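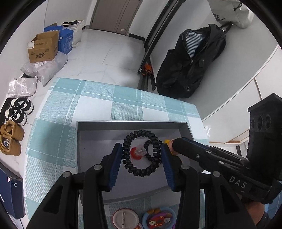

Josué Paiva thinks we got the question wrong from the start: ask people how they sort small things, he told me, and they'll describe a system they don't have.

Research > Home and Household > Small Objects Study
Overview Methods Findings Notes

4.2 What ends up in the tray

Fair enough, and I did rewrite the question after that. In the first round I asked 92 households where the little stuff goes, and nearly everybody said "in its place." Then I asked them to tip out one tray or bowl for me, and well – you can guess (I should have guessed too, mine is just as bad). We logged 347 items, and hair ties were all over the list.

Figure 3 is the kind of mix I mean. There's a black coiled hair tie in a gray tray, right on top of a red and clear toy shaped like a pacifier, with a round container and another toy close by on the plaid tablecloth. I coded the coiled ties apart from the flat elastic ones, which Daithí Cullinane fought me on for most of September. He wanted a single "hair" group. My feeling is that the coils behave differently in a tray: they hook onto things, they loop over themselves, and they come up with a passenger when you grab one!

Toys were harder. Do you file a tiny toy by what it looks like or by who plays with it? The Skonditz list goes by looks, the Ó Néill list goes by user, and I went back and forth before settling on looks, mostly so that two coders could agree without phoning the family.

Figure 3. Hair tie and small toy sharing a tray, coded as "mixed, personal and play."

I left out anything that lived in a lidded container, so the counts in Table 2 run low for beads and buttons. Section 4.3 picks those up.

Shares 200 Comments 8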